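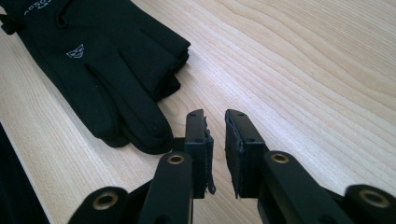

Carol Kershaw wrote to say that her primer came off the wall in sheets when she peeled away the grid tape, and could the guide please tell people how long to wait before taping. Fair point, Carol! The old version of this section just said "when dry", and I've had more letters on that one phrase than on the rest of the manual put together. So I've rewritten the whole thing.

Search the guide
Go

SECTION 2: GETTING THE WALL READY AND PUTTING UP THE GRID

You'll need the Purkitz tape and chalk line from the top tray of the kit, a tin of Daradier masonry primer (or any decent exterior primer you already like), a stiff brush, a roller, a spirit level and your sketch. Leave the paints packed away for now. I know you want to open them, I always do, but there's no colour in this section at all.

Preparing the wall

1. Brush the wall down from top to bottom with the stiff brush. Get into the mortar lines if it's brick. Anything that flakes off now would have flaked off later with your painting attached to it.

2. Wash it with plain water and leave it until the dark patches have gone. On my garden wall in Rambridge that's an afternoon in July and the best part of a week in winter.

3. Fill any holes bigger than your thumbnail. Small pits can stay, and I rather like them - they give the paint something to do.

4. Roll on the first coat of primer, working it in with a brush wherever the roller skips. It will look patchy. Leave it alone!

5. Roll on the second coat once the first is dry to the touch. Go across the wall this time if you went up and down before, so you can see where you've been.

6. Wait 48 hours before you put any tape on it. This is the step Carol was asking for. The primer feels dry long before it has properly gripped, and low-tack tape will still lift it if you're impatient.

CAUTION: Don't prime in full sun or on a wall that's hot to the hand. The skin dries first and you get blisters.
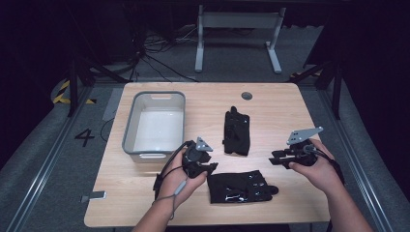
Once the wait is over, the grid goes up quite quickly, and it's the part I enjoy most. You're copying your sketch one square at a time, so the squares on the paper and the squares on the wall have to match in number and in shape. The size is the only thing that changes.

Putting up the grid

7. Measure the width you want to paint. Mine was 253 cm, which is an awkward number, so I left a narrow border down each side and used 240 cm for the picture itself.

8. Divide that width by 12. That gives you the side of one square, so for me it was 20 cm. Write it on the back of your sketch, because you will forget it halfway up the ladder.

9. Rule 12 squares across the sketch as well, then carry on down the paper with squares of the same size until you run out of picture. Number them along the top and letter them down the side.

10. Strike a level line along the bottom of the wall with the chalk line and check it with the spirit level. Please don't trust the pavement, or the brick courses on an older house. I once painted a heron that leaned so badly it seemed to be walking into a gale.

11. Mark off your squares along that line and strike the uprights, then the rest of the levels. Snap the line once and let go. If you snap it twice you get two lines, and you won't remember which one you meant.

12. Run tape down the outer edges only. Press it with your thumb as you go.

NOTE: The blue chalk shows through yellow and white paint. If your design has a big pale area, use the Ung sticks from the side pocket of the kit, which are a soft grey and wipe away with a damp cloth.

NOTE: If the wall has a window in it, strike the lines straight past on either side and keep the numbering going as if the window weren't there. Your sketch should have the window drawn in too.
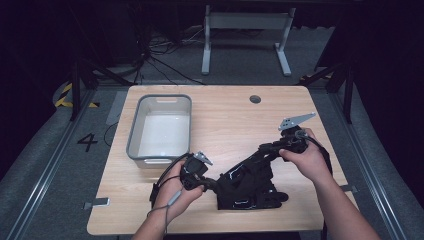 Fig. 3. Held in both hands, on the table.

Checking before you draw

13. Stand well back, across the road if it's safe, and compare the grid with your sketch. Look at the corners first.

14. Pick one square near the middle and draw in only what's in it. Step back again. If it looks too fat or too squashed, measure that square both ways before you do any more.

15. When you're happy, take a picture of the bare grid on your phone. It's handy if rain gets at the chalk overnight and you have to strike some of it again.

Drawing the outline is in Section 3. Keep the tape on until then, and bring the chalk line indoors if it's damp out - the string swells and jams in the reel.

Contact us | Copyright Purkitz Mural Kits | Back to top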